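The Order of Loading: Packing a Daypack That Opens Flat

Last updated: Sunday, June 16, 2024

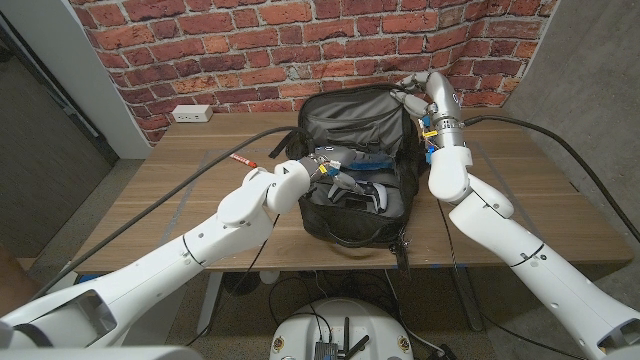

A black backpack unzipped wide, with the grey lining showing on the raised flap.

Most complaints about backpacks concern capacity. Bujar Vasić, who has repaired bags at the Gonach workshop for 11 years, thinks the usual fault lies in the loading. A bag brought to his bench with a split zip has generally been closed over a hard object sitting too near the opening, and the seam beside it shows the same strain.

The panel-loading pack, in which the zip runs down both sides and the front folds away as a flap, is the easier type to load well. It is also the easier type to overload. A top-loader stops accepting things when it is full. A panel-loader will take another layer on top of the last, and the zip is then asked to do the work of a compression strap, a job for which it was never designed.

Vasić loads with the bag standing on a table and the zip fully open. The flap is held clear with one hand while the other places each item. If the flap is left to fall, it drags on whatever is being put in, and small things end up in the fold at the hinge, where they press against the zip tape. Straps are kept outside the opening throughout.

Weight goes against the back panel. In a daypack of ordinary size the heaviest item should sit between the shoulder blades and the middle of the back. Put low, it pulls the bag down on the straps; put at the front, it pulls the wearer backwards. A difference of 300 grams is enough to notice by the end of a long walk.

Shaped objects need more thought than flat ones. Pouches, headsets and anything with a contour should go in with the curved side facing the flap and the flattest side to the back. The gaps left around them are filled with soft items, pressed down with the fingers until nothing moves. Cables are coiled and bagged separately. A loose plug will find the lining sooner or later, and relining a main compartment takes Vasić most of a morning.

Dace Hunt, who cuts patterns for the bag maker Skemik, prefers a pale lining to a black one. Dark items show against it, and so does damage. She checks linings at the bottom corners first, then along the zip tape, where fraying threads can catch in the slider. Threads are trimmed with small scissors and never pulled.

Closing is done in two stages. The sliders are brought up each side to the shoulder of the bag, the contents are settled by lifting the bag a short way and setting it down, and the sliders are then run across the top. The pull should move under the force of a finger and thumb. If it needs more, something comes out.

Hanging pulls deserve a last look. A cord pull that swings freely will snag on chair backs and door handles, and Hunt shortens hers to 32 millimetres, knotted and sealed at the end.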